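The Edge of the Page

Print this page
E-mail this story

Melahat wanted the planner fixed before the holiday, and I said sure, no problem, because I'm the kind of person who says that on a Wednesday afternoon with pie crust still to buy.

The bug was a silly one (they're all silly once you know). Our planner, Nulter, would pick a nice grasp, the fingers would come down on either side of the target, and then it would just sit there and replan. Forever! The log said the same thing over and over: no surface found. I had 1,000 lines of no surface found. I read them out loud to Gervásio in a spooky voice and he put his headphones on.

So I pulled up what the wrist camera had been looking at when it gave up.

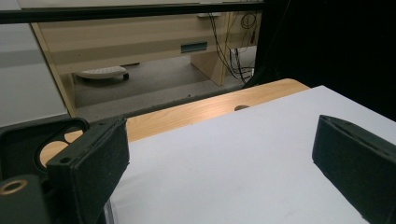 White sheet, wood table, two fingers, and one very confused planner.

I stared at it so long my tea got a skin. Then I opened the depth map next to it, and the whole white part was a hole. The table was fine. The sheet was smooth and bright and plain, and our stereo matcher had nothing to grab onto, so it threw up its hands and called it empty space. Nulter thought I was asking it to close its fingers over a pit.

Well — I sort of loved it for that. My grandmother wouldn't step on the black mat outside the bank for the same reason.

"It's scared," I told Melahat.

"It's missing a plane fit," she said.

She was right, and it took me 2 hours. I had the perception node find the table wherever it could see wood, stretch that plane across the gap, and mark it as a guess. Then I ran the job again and held my breath like a kid on a diving board.

The log stopped for a second. Then it printed: surface assumed, proceeding.

Gervásio took off one headphone. "What'd it say?"

I read it to him in my normal voice, and went to buy the crust.

Print this page | E-mail this story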